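Print this page
E-mail this page

About us

Hi, I'm Khôi Lại, and I look after the robot at Bautista. We're a small outfit that tests office chairs for makers like Grutberg, and our one and only arm (we call it Ratum) spends its days reaching under seats and working the levers. I love that thing!

The wrist camera is my baby. Every April I take it off, clean the lens, put it back with 2 new screws and run the focus check on a chair we know well. The column and the base come out a bit soft when they're that close, and I'm fine with that, as long as the carpet farther back stays sharp. 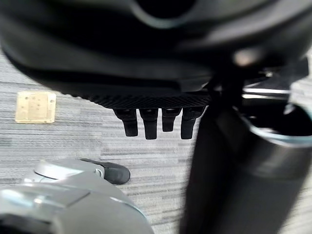

Reading time: 2 minutes

I look at the tabs under the seat first. If I can make out the crosshatching on the strip above them, the camera goes back to work. If I can't, out comes the hex key again and there goes my lunch.

The finger pads get swapped every 2,000 pulls (we were at 1,834 when I wrote this, so I've got a pair ready on the bench). I also grease the wrist joint and go over all 14 cable clips by hand. Got a chair you'd like us to try? Drop me a line, I'm in by eight!

Print | E-mail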